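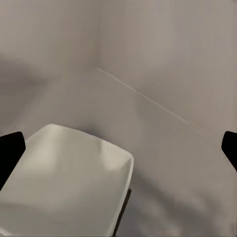 Re: [teleop-chat] Wrist view or overhead view for sim demos?

Hi Anas and all,

On Tuesday Anas Saliba wrote:
> We're driving the arm in the simulator with a hand controller, and
> half my operators want the wrist view only. The rest say they can't
> judge depth. What do you folks use? And how many demos before you
> bother training anything?

Wrist view for us, with the overhead one in a small window beside it. I did my first 3 sessions on wrist only and kept closing the fingers too early, especially in a plain grey room with a white block (grey floor, grey walls, not much to steer by!). Rasha told me to watch the shadow on the floor instead of the block and my grasps got a lot neater.

As for numbers, we recorded 600 and kept 371. Most of the ones we tossed were me dithering above the block, and the policy picks up dithering beautifully, so be ruthless. I'd try a training run well before you get that far, though.

One more thing: turn your controller scaling down for the last bit of the approach. Ours is on a foot pedal, which took me 2 days to get used to and now I try to use it in the car.

Does anyone on Killeck get lag when they colour the fingers by contact force? Mine crawls.

Cheers,
Widad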